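自制桌面清洁喷雾：配方、稀释和擦拭顺序

更新于2022年7月

搬到布里尔贝格（Brillberg）以后，我家里的清洁用品从满满一柜子慢慢减到了一只小篮子。篮子里真正天天用的，就是自己兑的喷雾，加上几块洗得发软的旧毛巾。朋友来家里吃饭，看我三两下把桌子收拾干净，总要问一句用的是什么牌子。没有牌子！就是水、酒精、一点点洗洁精，成本低得让人高兴。后来问的人多了，我干脆把配方和用法一次写全，以后直接把这一页发过去。

这篇主要讲餐桌、书桌、厨房台面这类天天要擦的硬质平面。地板、玻璃和卫生间各有各的脾气，我只在最后顺带提几句。

先说要准备的东西

喷瓶一只，容量500毫升左右最顺手，再大装满了手腕会累。买的时候先捏几下喷头，回弹要干脆，喷嘴最好能在雾状和直线之间调。我很推荐不透明或者半透明的瓶子，放在窗台边也不用太操心。装过别的清洁剂的旧瓶子也能用，但必须彻底洗净，尤其是吸管和喷头内部，要用温水反复按压冲洗。装过漂白类产品的瓶子我一律不用，直接扔掉。

量杯一只，小漏斗一只，标签纸和油性笔。标签千万别省，瓶子上写清楚里面是什么、哪天兑的。我家曾经有两只长得一样的瓶子，一只装水浇花，一只装清洁液，结果薄荷遭了殃。

擦布至少三块。我喜欢用棉毛巾，吸水好，能下热水煮。超细纤维布也很棒，去油尤其利落，只是不要用柔顺剂洗，洗过以后吸水力会明显变差。

配方一：日常款

蒸馏水或者凉白开，439毫升
95%浓度的酒精，40毫升
无色洗洁精，两三滴

439这个数看着很怪，对吧？它来自德里尔科夫（Drirkow）一家社区工坊的讲义，作者拉德克·希迈克（Radek Šimek）是个做什么都要上秤的人，他按自己那只瓶子的刻度线反复调过。我照着兑了一次，觉得效果极好，就一直懒得改。你倒到440毫升当然也没问题，手抖一下不影响桌子变干净。

顺序是先水，再酒精，最后滴洗洁精。洗洁精要是先放，加水的时候会冲出一大堆泡沫，漏斗里都是。盖好盖子以后不要猛摇，把瓶子慢慢倒过来再正过来，重复几次就匀了。

洗洁精真的只要两三滴。第一次做的人几乎都会手痒多加，总觉得多一点更干净。加多了桌面会发涩，干了以后留下一道一道的印子，还得再用清水擦两遍，白忙一场。

配方二：去油款

适合灶台旁边的台面，还有吃完火锅以后的餐桌。

温水，400毫升
小苏打，一茶匙
洗洁精，半茶匙

小苏打先在温水里搅到完全化开，再灌瓶。没化开的颗粒会堵喷头，堵过一次你就会记得了。这一款擦完以后一定要再用清水布过一遍，不然会留白霜。铝制品不要用，会发暗。

配方三：柑橘香款

这是我的最爱！橙皮或者柚子皮切细，撕掉白瓤，放进密封玻璃罐，倒酒精没过，盖紧，放阴凉处两周。滤掉果皮，得到的橙色液体就可以代替配方一里的酒精。气味非常清爽，冬天橙子多的时候，我会一口气泡上两罐。浅色布料和没有封漆的白色台面要小心，先在角落试一下，颜色有时会沾上去。

有两样东西不能往里加。一是漂白水，它绝对不能和酒精、醋、洁厕剂混在一起，会产生有害气体，这一条没有商量。二是精油，家里有猫的话请完全跳过，很多精油对猫并不友好。
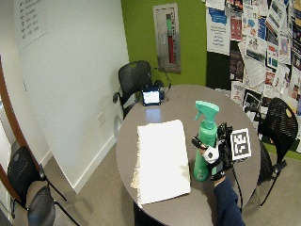

擦桌子的手法

配方讲完了，其实擦的手法对结果的影响更大。我母亲用清水都能把桌子擦得比我亮，全靠手上功夫。

第一步，清掉碎屑。先用干布或者小刷子把面包渣、橡皮屑、沙粒扫走。直接喷湿了再擦，细沙会变成研磨剂，在桌面上磨出细痕，尤其是亮光的桌面，侧着光一看全是圈。

第二步，叠布。毛巾对折两次，正好有一个手掌大小的平面，而且翻来翻去一共有八个干净的面可以用。一面脏了就翻下一面，擦完整张餐桌也不用跑去水池。这个小习惯改变了我的打扫速度，强烈推荐。

第三步，喷。喷头离桌面一小臂远，雾状，薄薄一层就好。木头桌子请喷在布上，不要直接喷桌面，水会顺着接缝往里钻。电脑、插座、台灯旁边同样喷在布上。

第四步，等一等。干掉的果汁、酱汁，喷上去以后先去做点别的，回来再擦，轻轻一抹就掉。着急用力搓，费胳膊，还容易把表面搓毛。

第五步，擦。方形桌子走S形，从远端往自己这边收，每一道压住上一道的三分之一。圆桌我试过好几种走法，最满意的是先沿着桌边擦一整圈，再从中间直着来回。绕着圈一路往里擦看起来很顺，但中心总会积一小摊水。

第六步，收干。换一块干布，或者翻到最后那个干的面，顺着光线的方向再走一遍。水痕基本都是在这一步消失的。很多人省掉这一步，然后怪配方不好。

最后别忘了桌沿和桌沿下面那一指宽的地方。手经常搭在那儿，油腻得很，自己坐着又看不见。

不同材质的桌面

防火板、密胺板之类的复合面：三种配方都能用，最省心。接缝和封边处少喷一点。

实木上漆：用配方一，喷在布上，擦完马上收干。打蜡或者上油的木头不要用酒精，会发白，拧得很干的清水布就够了。

大理石和其他天然石材：不要用醋，不要用柠檬汁，酸会咬出暗斑。配方一少量使用，先找不起眼的地方试。

玻璃桌面：配方一去掉洗洁精，效果最好，一点印子都没有。

亚克力：不要用含酒精的配方，表面可能会起细裂纹。温水加一滴洗洁精，用最软的布。

毛巾怎么洗

擦过桌子的布用完就搓一把，拧干，摊开晾。团成一团扔在水池边，第二天味道就出来了，再擦桌子等于把味道抹匀。我每周煮一次，水开以后放一勺小苏打，棉毛巾煮上一刻钟，凉了再漂洗。白毛巾上的灰印子不一定煮得掉，只要没味道、还吸水，就不影响使用。

擦桌子的和擦地的一定要分开。我用颜色区分，也可以在角上缝一针彩线。边上起毛、散线的旧毛巾，我会把长出来的线头剪短继续用，真的吸不动水了再降级去擦鞋。

常见问题

喷头喷不出来怎么办？把喷头取下来，吸管插进一杯热水里连续按压，多数情况下会通。还不行就泡进白醋里过一夜，之后用清水冲透。

能放多久？配方一在阴凉处我放一个月，配方二当周用完。液体变浑、有异味，直接倒掉重做，反正几分钟的事。

这个能消毒吗？不能这么用。配方一里的酒精比例很低，作用是帮助去污和快干。需要消毒的时候请买合格的消毒产品，按说明操作。

手会不会干？会一点。皮肤敏感的话戴手套，擦完涂护手霜。

可以擦地板和镜子吗？镜子用不加洗洁精的配方一，很亮。地板面积大，用喷瓶太慢，兑一桶温水更实际。

怎样算省钱？我只粗粗比过一次，自己兑的一瓶，主要花费就是那40毫升酒精。

关于存放再补几句。酒精易燃，瓶子不要放在灶台边和暖气上，也不要在明火旁边喷。家里有小孩的，原装酒精锁进高柜，喷瓶用完把喷嘴拧到关闭的位置。我家的喷瓶挂在水槽柜门内侧的横杆上，扳手正好卡住，拿取特别方便，柜子里也不占地方。

奥尔德日赫·冯德拉切克（Oldřich Vondráček）看了初稿以后来信，说他用冷泡过的绿茶水代替清水，擦木桌有淡淡的茶香。我试了两次，浅色桌子上会留下一点黄，深色的胡桃木很合适，气味也确实好闻。下一次我想试试用迷迭香泡酒精，十一月阳台上的那盆修剪完，枝条正好够装一罐，泡好了把比例补在配方三下面。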